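Accueil | Santé | Beauté | Entretiens | Contact

Peau plus ferme sans aiguille : une praticienne doute

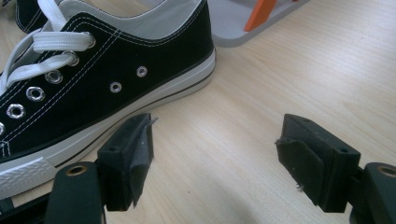 La radiofréquence à domicile ne vaut pas grand-chose, selon la dermatologue de la clinique Clulau, qui a demandé à ne pas être nommée. « On me montre des courbes superbes. Je demande qui les a tracées, et la conversation s'arrête. »

L'appareil Zaugg, vendu 267 euros, promet un ovale redessiné en 13 séances. Elle l'a essayé en mars sur sa propre joue gauche. « La peau rosit, on se trouve bonne mine, et le lendemain je ne voyais plus de différence avec la droite. »

Et l'étude mise en avant par le fabricant ? « Plus de 200 utilisatrices, toutes satisfaites, aucun groupe témoin. J'appelle ça un questionnaire. »

Elle n'est guère plus tendre avec le protocole Plaltach, proposé en cabinet, qu'elle pratique pourtant. « Sur un relâchement léger, j'obtiens parfois quelque chose. Je fais des photos avant, même lumière, même angle, sinon chacun voit ce qu'il a payé. »

Combien de patientes renvoie-t-elle sans rien leur vendre ? « Pas mal. Elles vont ailleurs, je le sais bien. »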